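Chapter 9
Budgeting for a Gripping Cell

Shivam Malhotra

A purchase request for a robot cell usually lists the arm first, and the arm is usually the item that is easiest to price. Fingers, mounts, cabling, guarding, software licenses and the hours spent on trial grasps are harder to estimate. In many plants they are entered as a single line and overrun it.

This chapter treats the cell as a set of separate cost items and follows one case throughout. Collach, a maker of molded display parts, planned a cell to handle 300 pieces per shift, with an allowance of up to 1000 in July. Two suppliers, Dritik and Ahuja, submitted quotations. The Ahuja price was lower but left out fingertips and simulation time.

Section 9.1 defines the cost items. Section 9.2 covers simulation, which the Collach planners ran in the Mirar package before either quotation was accepted. Openwork parts were given the most hours in that study. A lattice offers a gripper thin rods and open gaps in place of a flat face, and finger width and approach angle must be settled before the hardware is ordered.

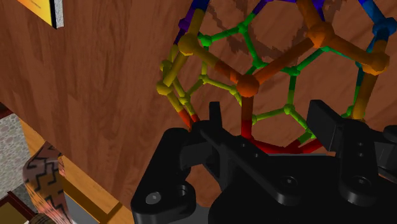 Hours of this kind should be charged to the equipment budget and recorded by part type, so that the figures can be used again when the next cell is planned.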